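Dorota Zawadzka on soup, snow and the Kiltville supper

Posted 01/03/2018

Caught Dorota Zawadzka on her lunch break, coat still on. She had twenty minutes, then she had to get back to the Hutsuliak bakery where she does the early shift. So this is quick.

She started the Kiltville soup supper nine winters ago with one pot and a borrowed key to the hall. "I thought maybe my cousins would come," she said. "My cousins did not come. Other people did."

This past December they served 2,820 bowls. A record. The year before it was 1,238, but the hall was closed for half of that month with the burst pipe, so she doesn't like to compare.

What's in it? Depends. Barley and mushroom mostly, sour rye when Edmund Wysocka brings his starter down from Clolley. "Edmund's is better than mine. Don't print that." Sorry Dorota.

She learned from her grandmother, who cooked on a coal stove and never measured a thing. "She'd put her hand over the steam and say, more dill. I was six. I thought she could hear it."

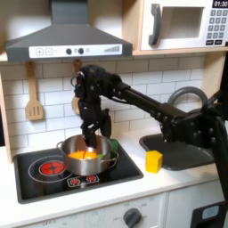

The dill comes late, that's her big rule. Also potatoes go in cold water, and no stirring the barley once it settles. I asked what happens if you stir. "Then you have glue."

Money is tight. Each supper cost $312 this season, up from $220, and most of teh difference is butter and heating. The plate by the door covers some. Edmund sells pickles for the rest of it. I bought two jars, one is gone already.

Would she ever hand it over? Long pause. She ate half a roll.

"My knees say yes. But who? The young ones want to put corn in it." She is not totally against corn. She said so twice.

Next supper is at the hall, doors at five, bring your own bowl if you can as they are always short. Parking behind the church, not in front, the plow needs to get thru.

She was already standing up. "Write that we need onions," she said, and went back to work.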